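第四章 搬进车间的手臂：自动化与岗位的重新划分

本章要点
岗位说明书与实际工作之间的差距
“节省工时”是怎样算出来的
谁来承担机器留下的零碎活
阅读本章之前，请先重温第三章关于计件与计时的讨论。

4.1 从一份汇报材料说起

Vodness是一家做家具翻新和小件组装的企业，组装组有8个人。9/5/22，管理层向全组发了一份材料，宣布引入双臂机器人，承担椅子和管架类产品的翻转、扶持与对位。材料里写得最多的一个词是“解放”：工人将从重复劳动中解放出来，转向“更有价值的工作”。至于更有价值的工作是什么，工资按哪一档算，材料没有写。

这类说法我们见得太多，读的时候应当慢一点。一个工位上的活，往往由许多小动作拼成：把椅子翻过来，扶住腿，看一眼接口，用手指摸一摸有没有毛刺，再决定下一步。自动化项目通常挑走其中看得见、数得清的几个，剩下的仍归原来的人，而考核办法已经换了。

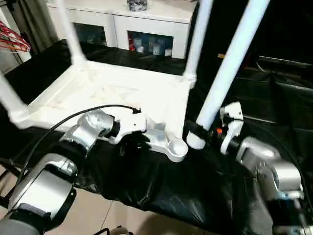
图4-1 双臂机器人夹持一把倒置的白色塑料椅

翻椅子、扶椅子，过去在Vodness的工时表上根本没有单独一栏。组长Ynyr Morris在访谈中说，他们以前“顺手就做了”，谁也不会为它记时间。项目立项之后，这个动作忽然有了价格：供应商Skulex的方案书把它定为每件30秒，再乘以全年产量，得出一个相当可观的节省数字。问题在于，顺手做的事情从来不是单独发生的。工人扶着椅腿的时候，眼睛已经在检查接口。把扶持交给机器，检查并不会跟着消失，它只是失去了原来依附的那段时间。

4.2 扶持也是劳动

劳动过程研究里有一个老问题：什么样的动作才算“技能”？拧紧、切割、焊接通常算，扶、托、等、让则很少算。后一类动作没有留下产品上的痕迹，培训手册里也只占一两行。可是凡是干过组装的人都知道，两个人配合得好不好，多半看扶的那个人。
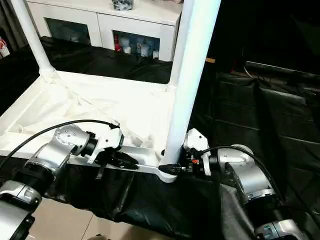 Ragnvald Torvik在Flistano的两家工厂做过跟班观察，他的结论对设备供应商不太客气。他认为，机器接手扶持以后，工人要学的是另一种配合：预判机器停在哪里，记住哪些姿势会让它重来，并且随时准备伸手补救。这些本事花了不少时间才练成，却没有进入任何一张岗位评定表。有的工人把它叫作“伺候机器”。管理方的叫法是“人机协同”。两个词说的是同一件事，工资条上的差别却要由谈判来决定。

Torvik的研究也有可以质疑的地方。他跟班的时间集中在10月，正赶上旺季，加班多，怨言自然也多。换一个淡季去看，工人对机器的评价可能会温和一些。此外，他对腰背劳损的变化着墨很少，而这恰恰是支持引入机器的一方最站得住脚的理由。读者不妨带着这两点保留，再去看后面的材料。

4.3 账是怎么算的

Vodness的年度总结称，项目第一年“释放”了858个工时。这个数字后来被反复引用，连Engström的咨询报告也照抄了一遍。我们向企业索取计算过程，得到的是一张表：机器运行时间减去停机时间，再按人工标准折算。表里没有铺垫工作台的时间，没有摆放零件的时间，也没有管件放歪之后重新摆正的时间。

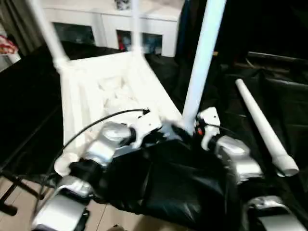
这些时间都有人在付出，只是分别记到了“准备”“清理”和“其他”三个科目下面。按Morris自己留的一本笔记，组里每个班次有5次以上需要人过去处理，短的一两分钟，长的要等技术员来。笔记不是严格的测量，我们也不打算拿它去推翻企业的报表。但一份声称节省了工时的报表，至少应当说明这些工时原先在哪里，现在又去了哪里。

还有一点容易被忽略。准备工作台、理顺线缆、归拢零件这类活，在Vodness多半落到资历最浅的人身上。他们入职时机器已经在了，没有学过完整的组装，将来转岗也就少了一项凭据。企业说没有裁掉一个人，这是事实；岗位的名字还在，里面装的东西却已经不同。

4.4节将逐栏拆解Vodness的工时表，并与Flistano的同类报表对照。请读者先准备好附录二中的空白表格，一边读一边填写。

关键词：隐性劳动　扶持性动作　工时折算　岗位内容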